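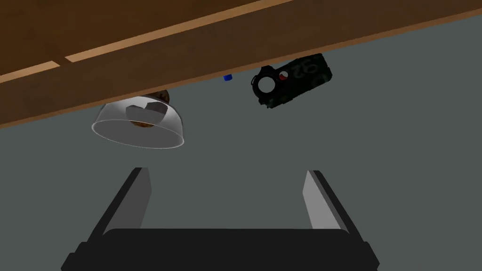 # Handout 7: Notes for the visit to the Mikgate simulation lab

Read these notes before we leave. The visit takes one afternoon in November and counts towards the short report. There is no hardware to handle at Mikgate. Everything you will be shown runs on a screen, in a simulator called Flunari.

## What the demonstration covers

The operator works from a camera mounted behind the gripper, so the view turns whenever the wrist turns. A table can appear at the top of the screen with things seeming to hang from it. Find the table edge first and work out which way is up from that.

In the view at the top of this handout the gripper is open and holds nothing. The fingers have pale inner pads, and these are the contact surfaces we discussed under grasping. Along the wood are a glass bowl with things in it, a small blue object and a black device. Consider how you would approach each one, and note that the bowl is transparent. Depth sensors on real robots often do badly with glass, a problem the simulator can hide.

## Order of the afternoon

1. Introduction to Flunari and the two control modes, Châu (manual) and Beria (scripted).
2. Manual control. The operator moves the arm in small steps and talks through each one.
3. Scripted runs. The group will see part of a batch of 2000, played back at high speed.
4. Questions, then 2 short turns at the controls for each working group.

## What to write down

- Which frame the commands are given in: the camera, the gripper or the table.
- How the software decides that a grasp has failed.
- What is changed between runs, such as lighting, object position or camera angle.
- Any case where the picture looked right but the contact looked wrong.

Compare your notes with the table on page 68 of the course reader. Reports should be two pages at most, with one sketch of the gripper and its axes labelled by hand. Bring a pencil and the printed axis sheet.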